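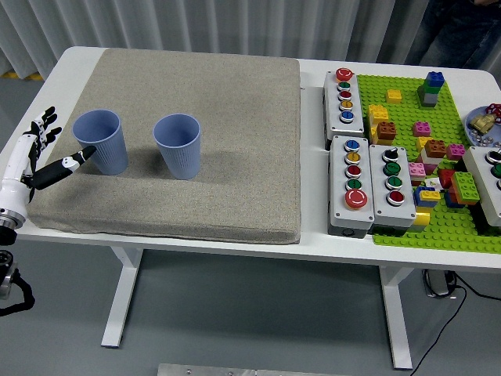 # Recording demonstrations for the cup task

This guide explains how we record examples for the learning system in the Hollov project. It is written for people who will operate the arm for the first time. I assume you have already finished the calibration page and you can move the arm with the control device.

Last updated: Mar 5, 2020

## Before you start

1. Put the felt pad on the left half of the table. The cups stand on the pad, never on the bare table top.
2. Leave the green baseplate, the bricks and the button boxes on the right half. They belong to other tasks, but we want them in the view also for this task. In January we recorded one set with a clean table, and the policy trained on it became confused when the bricks came back.
3. Place two cups upright on the pad, with a gap between them. Change the gap a little from one episode to the next.
4. Open the Brakent recorder and create a new session. Write the task name exactly as it is in the task list, with small letters.

## Recording one episode

1. Bring the arm to the start position and wait until the recorder shows "ready".
2. Press record. Count slowly to two before you move. The first moments are used to check that the camera and the joint values are synchronized.
3. Approach the left cup from the side. Keep the fingers open until they are next to the cup wall.
4. Close slowly. These cups are plastic and light, so a fast finger pushes the cup away before it is held.

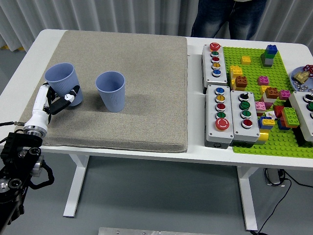
*Step 4: the left cup in the grip, the right cup standing free on the pad.*

5. Lift the cup only a small distance, stop, and then move it to the right cup. If you lift and move at the same time, the path becomes different in every episode and is hard to learn.
6. Put the cup inside the other one and open the fingers completely.
7. Return to the start position and press stop.

## Which episodes to keep

Mark the episode as "good" if the cup was stacked and you did not need to stop the arm. If you missed the cup once but corrected it and finished, mark it "recovery". Please do not delete these. The training script reads them with a lower weight, and they are useful.

Mark it "bad" if a cup fell from the pad, if the arm touched the baseplate, or if you forgot the pause at the beginning.

After every block, change the position of the cups, then continue. One block is four good episodes. The recovery ones do not count for the block.

## How much data we have

The Ocampo set has 3,177 episodes in total for all table tasks. From these, 1,164 are for the cups. The first policy was trained with almost half of the cup episodes and it could grasp well, but it often released too early. For this reason, please hold the last position for a moment before you open the fingers.

## Common problems

**The recorder stays on "waiting".** Close the session and open it again. If this does not help, restart the arm driver first and the recorder second.

**The cup rotates in the fingers.** You are gripping too high. Go lower, where the cup is narrower.

**The episode file is very small.** Some camera stream was not saved. Mark the episode "bad" and check the cable before the next one.

Finished sessions go to the Plekesville server, in the folder with the task name. The upload can take long, so leave the computer on.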